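4. Filling and Chilling the Povitz Cocktail Dispenser

Read this section before the first batch. The Povitz is a countertop model made for mixed drinks without pulp, cream or egg. Drinks with any of those must be shaken by hand and served separately.

4.1 Before filling

1. Check that the tap lever is in the CLOSED position.
2. Rinse the tank with 300 ml of warm water and drain it through the tap.
3. Fit the strainer. The notch faces the back.

Note: Units shipped before December have a strainer with no notch. Either side may face the back.

4.2 Filling

1. Pour in the spirits first, then the syrups, then the juice.
2. Stir with the long paddle. Do not use a metal spoon – it scratches the lining.
3. Close the lid and turn the collar until it clicks.
4. Press CHILL. The light blinks while the tank is cooling and stays on when the drink is ready to pour.

Caution: Do not add soda, tonic or sparkling wine to the tank. Pressure can force the lid open. Top up each glass after pouring.

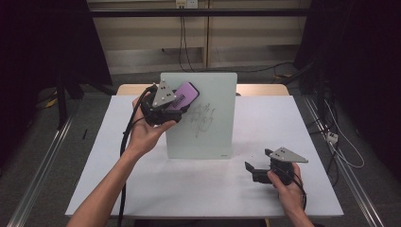
Cisternas wrote to us that a batch of negronis came out watery after a night in the tank, and that leaving the ice out and chilling for 2 hours before opening time fixed it. We recommend the same for any drink served without juice.

4.3 Pouring

1. Place the glass on the drip tray.
2. Pull the lever toward you and let go when the glass is full.
3. If the flow is slow, see error 123 in the Irnness parts and service booklet.

Note: Throw out the first pour after a long break. Empty the drip tray at the end of every shift.

Emach Bar Equipment
Revised April 12, 2004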